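Varham Chores Set – README

Last edit 8/1/18, Gizella Illés

What this is

A set of short recordings made to answer a plain question: which jobs from a home or a small shop can a robot arm do today without someone stepping in? We had been asked it often enough that we wanted something to point at. The short answer is "a few, slowly, if the part is where the arm expects it."

The set holds 981 episodes. Of those, 786 have a result label (done, partly done, failed). The rest were recorded before we settled on the labels and we have not gone back to them.

Folders

brekudbridge/ – household jobs: folding towels, loading a dish rack, wiping a counter, putting shoes on a shelf
gidulton/ – shop jobs: picking up sheet-metal panels, placing parts on a table, handling hose and foam strip
barreto/ – the same shop jobs done by a person, for timing

Each episode folder has the video, a joint log, and a text file with notes. Notes are free text and some are blank. Spelling of part names varies.

The work

Shop parts sound easier than laundry because they are stiff. Some are. A flat panel keeps its shape, but it is wide and has very little to grab. Foam and hose are closer to the laundry problem: they bend when you push on them, and the arm has to deal with whatever shape they end up in.

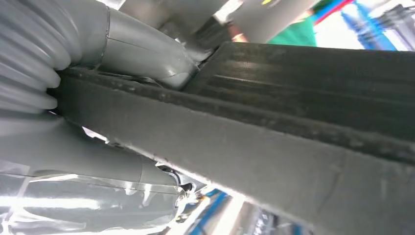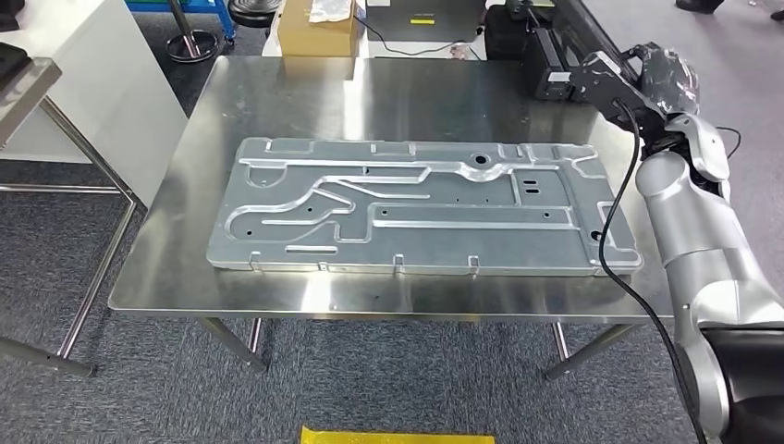
Lifting from one edge is the common failure with panels. The far side drags, the grip twists, and the part ends up at an angle the next step was not planned for. We label that "partly done" if the part is still on the table and "failed" if it is not.

Household jobs have lower success than shop jobs in this set. Do not read too much into that. The shop jobs were shorter, and the towel episodes include almost 40 where the operator was new to the controls.

Labels

done – finished with no help
partly done – finished after a person moved the part, or stopped close to the goal
failed – anything else, including time limit

The time limit is 20 minutes for every job. That is generous. A person in the barreto/ folder rarely needs more than one.

Known problems

- Wrist video drops frames in the January recordings.
- Clocks on the two cameras drift apart in long episodes. Line them up by the joint log.
- Lighting is strong and metal parts glare. Edge finding suffers for it.
- Two towel jobs share the same job number. Use the folder name.

Not suitable for

Safety claims of any kind, or comparing one make of arm with another.

Changes

Send fixes to labels as a text file with one episode per line. Please don't rename folders – the timing scripts depend on them.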